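The last sweet in the tin

Every office has a tin. It may be called the treat tin, the biscuit box or, in one Davham solicitors' I visited, the Welfare Resource, but it does the same job everywhere, sitting within reach of the kettle and quietly keeping a record of everybody's character.

I have been thinking about tins since I changed jobs in the spring. My old workplace ran on digestives. You knew where you were with them, and where you were was mid-afternoon, slightly damp, wishing for chocolate. The new place, up two flights of stairs in Cukthorpe, does sweets. Proper assorted sweets, individually wrapped, bought by whoever has most recently been on holiday or walked past an interesting shop. On my first morning I took a mint, to be polite, and was watched doing it.

The person to ask about all this is Sosina Kumsa, who spent 14 years buying confectionery for a small importer called Wultus and now runs a shop of her own, Fawzy, on the corner by the bus station. The name came with the lease. She kept it because the sign was in good order and she is careful with money.

Kumsa holds that a mixed tin goes through stages. "First day, people take what they recognise," she told me, weighing out something pink for a boy who had changed his mind twice. "Second day, they take what their friend took. After that it's the brave ones and the hungry ones." She doesn't think much of the brave ones, who tend to unwrap a thing, bite half of it and leave the rest on a saucer.

Wrappers matter more than we like to admit. We'll eat almost anything that comes with a twist at both ends, having been trained to it by grandparents. A flat sachet with a serrated edge is a tougher proposition, especially when you can't read what it says. You tug at the wrong corner. You try your teeth. You then pretend you were only looking at it.

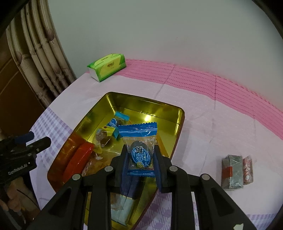 Mixed company: blue-and-white wrapped sweets with Chinese lettering share a gold-coloured tin with amber and red jellies.

The jellies, in my experience, go early. They have the great advantage of looking like what they are, and there's an old loyalty to anything you can see the light through. Dark sweets in see-through wrappers are slower movers. Kumsa puts this down to fear of liquorice, a fear she regards as a national failing. In her shop she has a whole shelf of dark things that aren't liquorice at all (plum, date, black sesame, one or two chocolates) and she spends a good part of her working day saying so.

Her advice to the nervous is to go by feel. Press the packet gently. If it gives, it's probably a fruit sweet or a soft chew and you may proceed. If it's hard, put it in your cheek and don't make any telephone calls. If it crackles, there's likely to be something nutty or flaky going on, and you should eat it over a plate. She is firm about the plate. A crumbly sweet eaten over a keyboard, she says, is a sweet you'll be meeting again in July.

There are manners to consider too. Putting back a sweet you have fondled is frowned upon, although everyone does it. Rummaging is allowed up to the second knuckle. Returning an empty wrapper to the tin is the one real crime, and it happens in every tin I've ever known, usually with the paper folded back into shape so that the next person reaches for it in good faith. I once worked with a man who did this for an entire winter. He was promoted.

As for what to buy, Kumsa will make up a mixed bag for 95 pence, which gets you a fair handful, and she won't let you choose. I took one back to Cukthorpe and tipped it in with the rest. The jellies had gone by lunch. Someone from accounts had a dark one, said it was "sort of like a raisin, but serious", and had another. By four o'clock there were 3 left, all the same kind, and a small group had gathered to discuss whose turn it was to try one.

I went back to my desk with a mint.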